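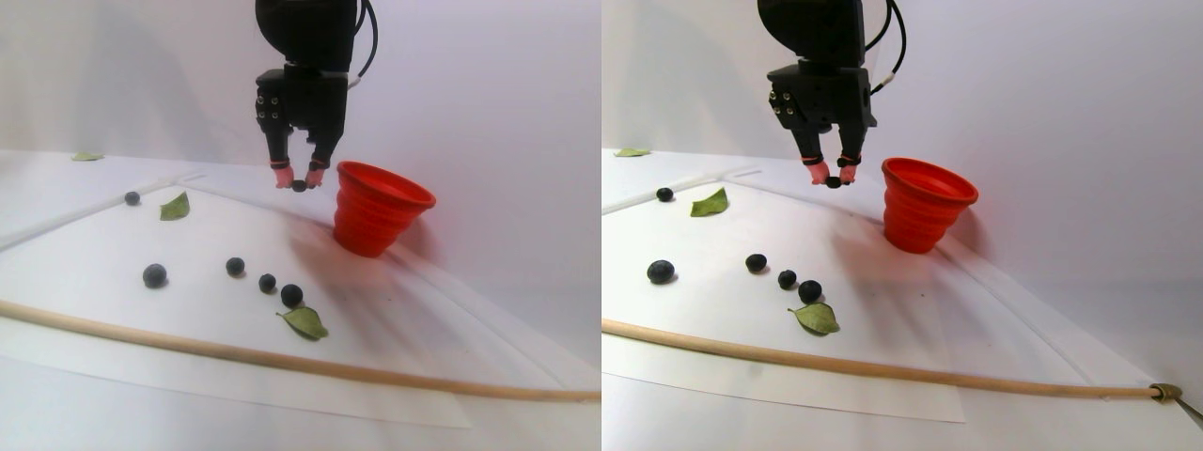 How many blueberries does a person need to pick before "a cup of berries" means the same thing twice? More than one cupful, and from more than one bush, because berry size changes so much from plant to plant that a single cup tells you very little.

4.2 Loose berries and the soft cup

I came to this part of the study thinking it would be the easy part. We had the leaf counts and the bush measurements from Section 3, and all that was left (I thought!) was to turn a pile of fruit into a number somebody could use. People who pick for themselves don't weigh anything. They fill something, and when it's full they go home. So we wanted to know what "full" is worth when the something is one of those folding silicone cups that campers carry.

Fig. 4 has the materials for the small-lot sorting: the red collapsible cup, a few loose blueberries, three leaves and the long dowel, all on white paper. The paper matters more than you'd expect. Sarahí Trujillo had us on a brown tray for the first lots and we kept losing the smallest fruit against it, and then a berry would turn up under somebody's sleeve after the tally was closed. White paper fixed that the same afternoon. It also shows juice spots, so a split berry gives itself away.

The cup itself is a nice thing and a terrible measure. Its walls are ribbed and stepped and they get wider toward the rim, so the last layer of fruit counts for much more than the first one. If you stop one layer short, you've lost a lot more than it looks like. And the walls are soft. Squeeze a full cup as you carry it and the top berries ride up over the rim, and then the picker thinks it's fuller than it is. Ama Tetteh noticed this on the Kiltska rows before I did, and I argued with her for most of a lunch break. She was right.

We filled the cup 43 times with fruit from the Kiltska rows and 43 times with fruit from the Salinas rows. Each fill was done the same way: berries dropped in by hand, no shaking, dowel laid across the rim and rolled once to knock off anything sitting proud. Fouzia Bhutto did the rolling for every fill at both sites so that we didn't end up measuring two different wrists. The dowel is just a long piece of pale wood, longer than it needs to be, and I've been asked by two readers of the draft why we didn't cut it down. We used the same one to mark off the picking strips along the rows, so it stayed long.

The Kiltska fruit averaged 143 berries to the cup. The Salinas fruit averaged 200. That's a big gap for bushes sold under the same name, planted the same spring, and it is almost all down to size. The Salinas berries were small, and they also packed tighter, so the two effects add up instead of canceling out. I'd have guessed the sites would be closer. Hrvoje Lazarević, who set out the original plots, guessed they'd be farther apart, so make of that what you like.

Color was a bigger headache. A ripe blueberry has that dusty, gray-blue bloom on it, and the bloom rubs off with handling. A berry that's been rolled around in a palm looks nearly black and a berry picked by the stem end looks pale and powdery, and they can come off the same cluster. In Fig. 4 you can see the difference well enough, with one larger berry dusty and blue-gray and others quite dark. Early on we had been using shade to sort ripe from very ripe. After the first 9 lots we threw that column out and went by the stem end alone, where any leftover red or green is easy to see if you turn the fruit over. The 9 lots were sorted again from scratch. Two of them changed a good deal, the rest hardly at all.

Leaves are the other thing that gets into a cup. I've left them out of the berry totals, but I don't think they should be left out of the discussion, and this is where Treasa Tierney and I still disagree. Her view is that a leaf is trash and you pick it out. Mine is that for a home picker the leaf is in the cup, taking up room, until somebody sits down at the kitchen table that evening. A flat leaf pressed along the wall costs you almost nothing. A broad one lying across the middle makes a little roof, and you get a hollow under it that you can't see from the top. We tried this on purpose with fills from the Mukitz bushes, one leaf per cup, laid flat about halfway up, and the counts dropped enough that I'd want a proper trial before putting a number in print. So there's no number here. It's on the list for next season.

One more practical note, for anyone who wants to repeat this. Sort small lots. With a whole bucket tipped out you stop looking at single berries and start looking at the heap, and the heap always looks riper than it is. A handful spread out with space between the fruit takes longer, but you can turn each one over and see both ends. Keep the cup next to the fruit so your hand has only a short way to go, and fold it flat between fills - the creases hold juice, and juice makes the next berries stick to the wall.

All the fills were finished and the sheets checked by Dec 22, 2022. The fruit had been frozen since picking, in flat bags, one layer deep, and thawed on paper before sorting. I know freezing softens the skins. We compared a few fresh and thawed cups from the Cona bushes back in the summer and the thawed ones settled a little lower, which means both site averages above probably run slightly high for fresh fruit. The difference between the two sites should hold, as both were treated the same way. Whether it holds for a stiff cup is a separate matter, and the tin mug fills are in Section 4.3.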